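Keeping the two-armed machine at Elgate in trim 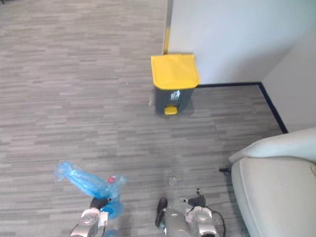

Noemi Crenshaw starts at 6:40, before the building fills up, and the first thing she does is check the grippers. The robot at Elgate has been clearing litter from the lounge areas since January, and the fingers take the worst of it. Thin plastic is hard on them. A crumpled bag like the light blue one in the left gripper weighs next to nothing, so the arm gets little feedback from it and has to rely on finger position. If the zero has drifted overnight, the fingers close short and the bag slides out on the way to the bin.

Crenshaw sets the zero with a steel gauge block and a laptop. She closes each gripper on the block, reads the motor position, and types in the correction. The left arm usually needs one. The right arm, which does less pinching, can go for days without.

Then she looks at the cables. The right arm has a thin black one that loops out to the side, and the loop has to be long enough for the wrist to turn fully but short enough to stay clear of the furniture. The first one was replaced after 397 hours. It had worn through against a chair leg. Ross Kinnear, who wrote the maintenance sheet, now has it inspected every 25 hours and changed at 120, worn or otherwise.

"I'd sooner throw out a good cable," Kinnear says. "They're cheap. A morning with the arm down costs us more."

The finger pads come from Calado and are swapped in pairs. Two screws each, low torque, a drop of threadlocker. Crenshaw wipes the new pads with alcohol before they go on and does it again a day later. Skin oil is enough to make film plastic slip.

Clear plastic is a separate problem. On grey carpet the cameras lose it easily, and a wrapper can sit between the two arms without being picked up. Florêncio Godinho spent most of the spring on this. He raised the exposure, then lowered it, and finally had the robot take a second look from a different height before moving on. That helped with glossy wrappers. Matte ones still get missed – Godinho keeps a shoebox of them for testing.

The last check is a run of 64 grasps on mixed litter, logged by item. Crenshaw signs the sheet and hangs it by the charger.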